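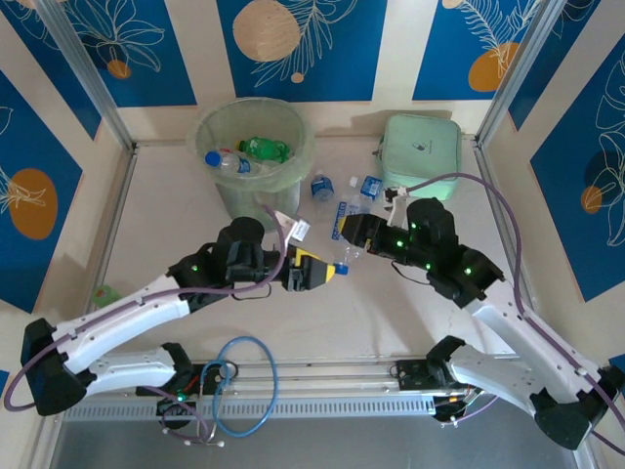

Tratdale Bench Cell

The Tratdale Bench Cell is a two-armed robotic workstation built in the shared workshop of the Tratdale Makers' Association. It was designed for small handling tasks with household objects, chiefly plastic drink bottles and their caps. The cell is named after the workshop and is not a commercial product. Its plans were first released on 5 March 2019 and have been revised several times by members.

Background

The project grew out of an earlier single-arm build known as Cui, which could lift a bottle but had no means of steadying it while a cap was being turned. Members of the workshop proposed a second arm in April of the previous year. Cui was taken apart for its power supply and controller, and the remaining budget was spent on joints, wiring and sheet metal. The total cost of parts, not counting those carried over, was recorded in the workshop ledger as 390 dollars for the frame and rail. The arms were acquired separately through a member exchange.

Construction

The cell consists of a shallow walled work area with a gray metal rail running along its front edge. Both arms are mounted on this rail, one toward each end, and reach inward over the floor. The arms have white links and black joint housings. Green indicator lights on the housings show that a joint is powered. Slots in the rail serve as vents. A purple cable is carried along the outside of each arm in a wide loop, leaving slack for the wrist to turn.

Aluminum posts stand in the back corners. The walls carry blue panels with white leaf outlines and orange circles, a pattern taken from surplus display material supplied by Climisport, a local sign shop that closed its print room during construction. Plain panels were planned for a later version but were never fitted.

Each arm ends in a fingered gripper. The gripper bodies were made in the workshop from drawings by Keltex, a parts cooperative that shares its designs with member workshops. Replacement fingers can be made in one evening and are held by 2 screws.

Operation

The standard exercise for the cell is the sorting of used bottles. Bottles are placed on the floor of the work area with a plastic bin toward the back. One arm handles caps and other small pieces while the other handles the bottles. Crushed bottles are included on purpose, as their shape differs from one to the next and the grippers must close on them at uneven angles. Clear plastic is regarded by members as the hardest material to locate, and bottles with labels are used in early sessions.

The workshop log lists 239 completed runs under the original control program. Later runs were entered in a separate log and are not included in that figure.

Maintenance

Workshop rules call for the rail bolts to be checked after every 16 hours of use. Cables are inspected at the wrist and at the base, where wear was most often reported. Power must be switched off at the wall before any person reaches into the work area.

See also

Cui (robotic arm)
Keltex gripper drawings
Tratdale Makers' Association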